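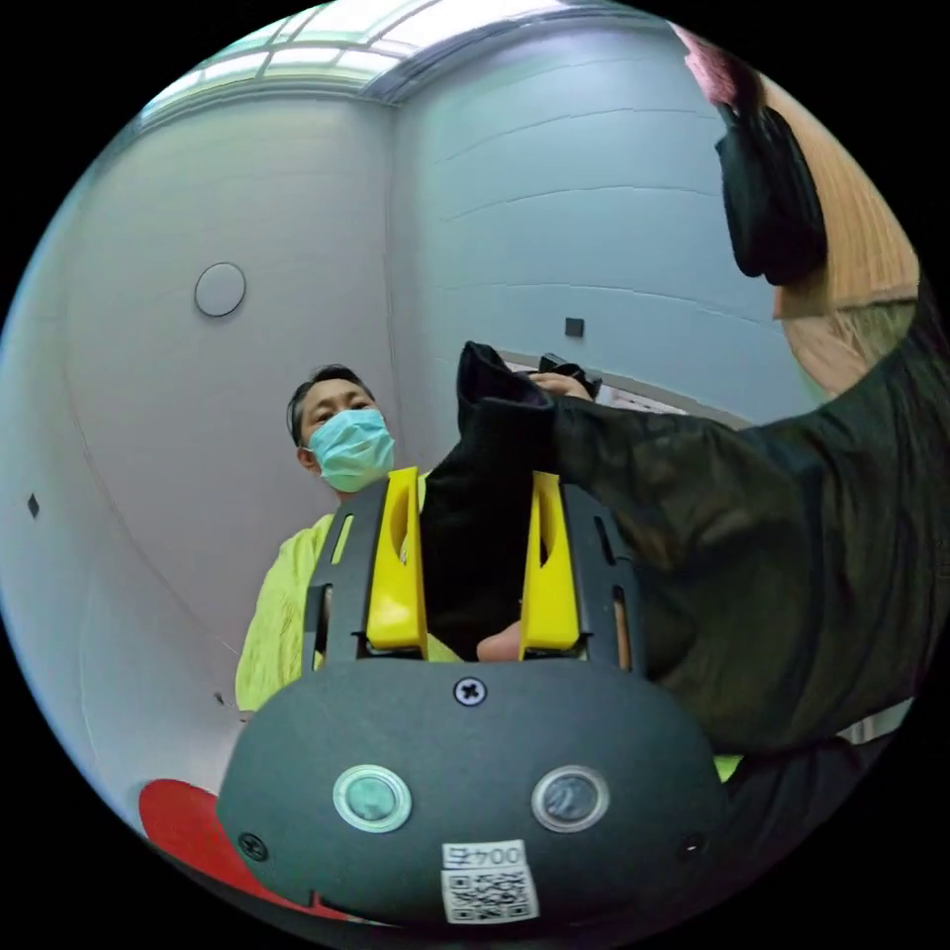

Prüfbericht: Handgeführter Greifer Vakonis im Einsatz an Textilien

Gegenstand der Bewertung ist der Handgreifer Vakonis des Herstellers Boychuk, beurteilt nach der Hausrichtlinie Evari für handgeführte Greifwerkzeuge. Die Prüfung erfolgte durch Marianna Jabłońska und Ebuka Tijani.

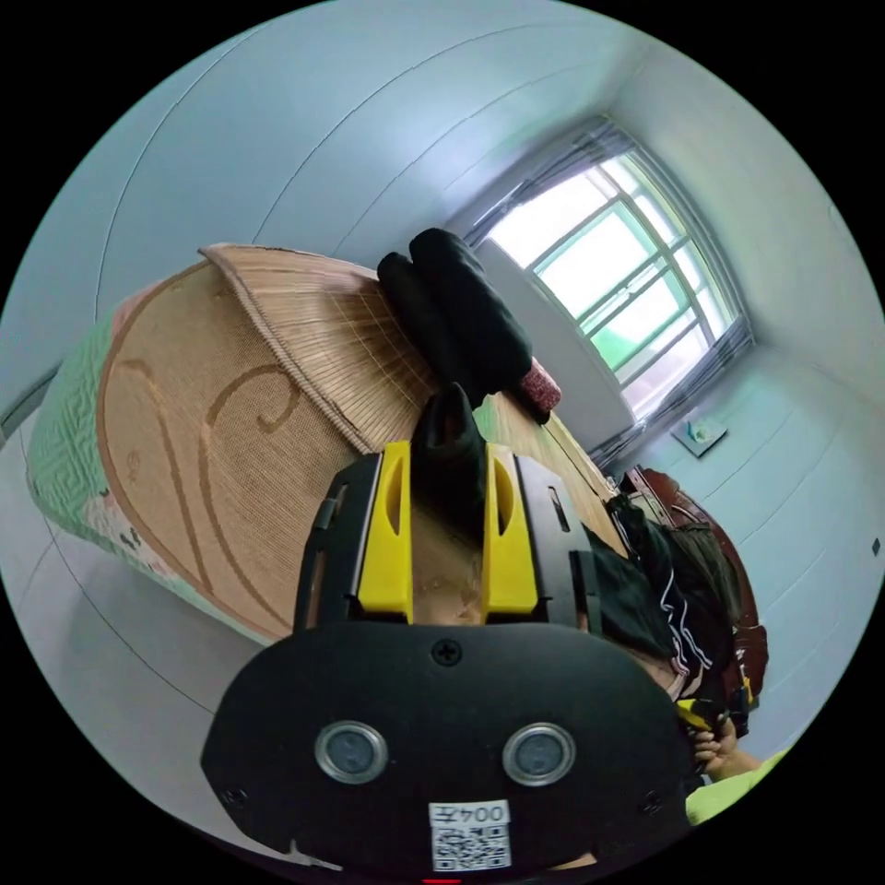 Greifer Nr. 004 vor dem Bett mit Bambusmatte

Die Richtlinie verlangt eine dauerhafte, ohne Demontage lesbare Gerätekennung. Diese Forderung ist erfüllt - Nummer und QR-Code befinden sich gut sichtbar auf dem Gehäuse.
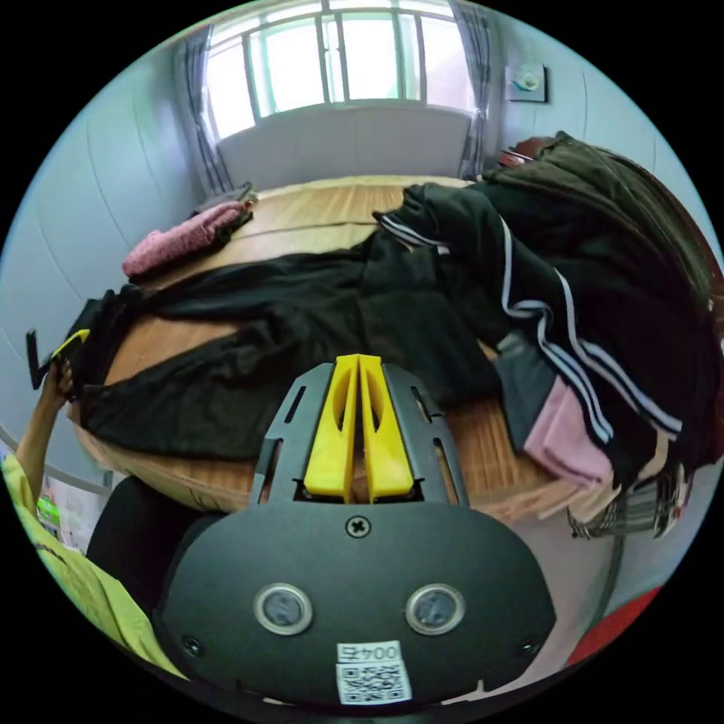
Abschnitt 3 der Richtlinie regelt die Vorbereitung der Arbeitsfläche. Kleidungsstücke sind vor Beginn zu trennen und einzeln bereitzulegen. Eine Trainingsjacke, die wie auf dem Bett über anderer Kleidung liegt, gilt als nicht vorbereitet. Die Anleitung des Herstellers schweigt hierzu; eine Ergänzung wird empfohlen. Ebenso fehlt ein Hinweis

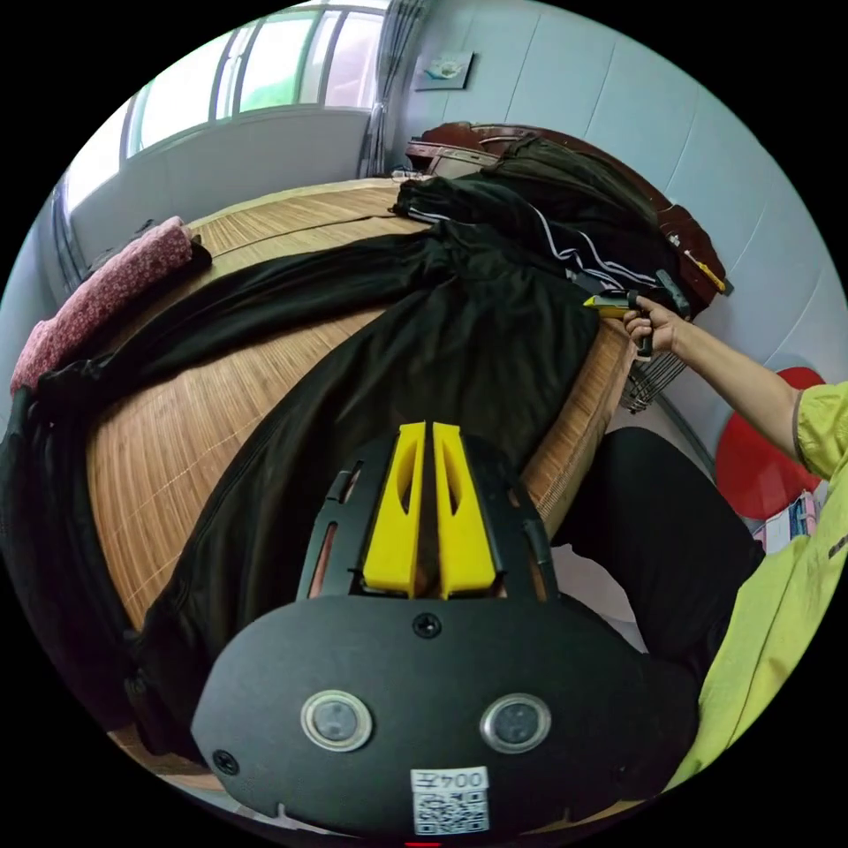
auf den Umgang mit Schneidwerkzeugen im Arbeitsbereich. Nach der Richtlinie sind diese vor Beginn abzulegen. Das Prüfintervall von 3000 Greifvorgängen erscheint angemessen.

Gesamturteil: geeignet, mit Auflagen zur Dokumentation.

Stand: Sonntag, 27. August 2023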